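Clurker 71 Indoor Basketball Scoreboard with Shot Clocks

Code: CLK-71
Made by Trescombe
Supplied as: main board, two shot clocks, control desk, cables and wall brackets

The Clurker 71 is a wall-mounted scoreboard for school halls, club gyms and small arenas. It shows the score, the game clock, the period, team fouls and time-outs left. Each shot clock sits above or behind the backboard and has its own horn. The set is meant for basketball first, but the main board can also be switched to netball, volleyball and futsal from the control desk.

Display
The digits are red for the score and yellow for the clock. They can be read from the far end of a full-size court with the hall lights on, and the brightness can be turned down for smaller rooms. The front is covered by a clear sheet that takes a normal hit from a ball. We still advise a net or cage if the board is going to hang directly behind a basket.

Team names are shown as stick-on panels in the basic version. The version with electronic names costs more and has to be ordered from the start – it can't be added later.

Control desk
The desk has large buttons for the things you use all the time (start, stop, add a point, take a point off, foul) and smaller ones for the rest. The shot clock has a separate hand unit on a cable, so a second person can run it without leaning across. Both can be worked by one person in a friendly match, though it takes some practice.

If the power fails, the desk keeps the score and the time left in memory. When the power comes back, press Resume and check the clock with the referee before play starts again.

Cable or radio
The board can be linked to the desk by cable or by radio. The radio link is fine in most halls. If you have a gallery with a lot of steelwork, or two courts side by side with a scoreboard each, use the cable. Two radio sets in one building must be set to different channels, and the switch for this is under the small cover on the back of the desk.

Fitting
The main board needs a solid wall. It comes in two halves that bolt together, and two people should lift each half. Brackets are included but wall fixings are not, as these depend on what your wall is made of. A mains socket is needed within reach of the board and another by the table.

The shot clocks weigh less and can go on the backboard frame if the maker of the frame allows it. The brackets fit Hamel and Drulturholm frames without drilling. For other frames please send us the width of the upright and we will tell you which bracket you need.

Our own fitters can do the work. Diễm Vi handles fitting dates and can tell you what is free. We try to keep January clear for schools that want the hall finished before the second half of the season.

In the box
Main board in two halves
Two shot clocks with horns
Control desk and shot clock hand unit
Desk cable, 20 metres
Set of brackets
Spare fuses
Printed guide

Options
Electronic team names
Longer desk cable
Carry case for the desk
Protective cage for the main board
Red backboard light, linked to the game clock
Results software for PC

Price and delivery
The basic set is £4000 before VAT. Delivery to mainland addresses is included, and takes 19 working days from the date of the order. Fitting is quoted separately once we have seen photographs of the wall and know the height. Schools can order on account. Clubs pay half with the order and half before dispatch.

Spares and repairs
Digits can be changed one at a time from the front. We keep digits, horns and power units for this model and for the one before it. If the desk stops working, send it back to us and ask for a loan desk. Questions about repairs go to Thierry Chevalier in the workshop. Please have the serial number to hand, which is on a label inside the door of the main board – the number on the desk is a different one.

Prices on this page checked 03/05/2020.

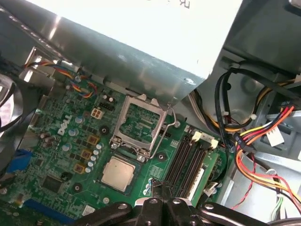 The results software saves the score, fouls and time-outs from each match and prints a sheet for the league. It is an option, and the scoreboard works without it. You will need a PC at the table with a spare USB port, and we don't supply one. Many clubs use an older office desktop, and that is fine as long as it is complete. A green Dell board with the power supply in place but the processor socket open and empty needs a processor before it can be used, so check for this if you are buying second-hand. Install the software before you plug in the desk lead, then choose Clurker 71 from the list of boards.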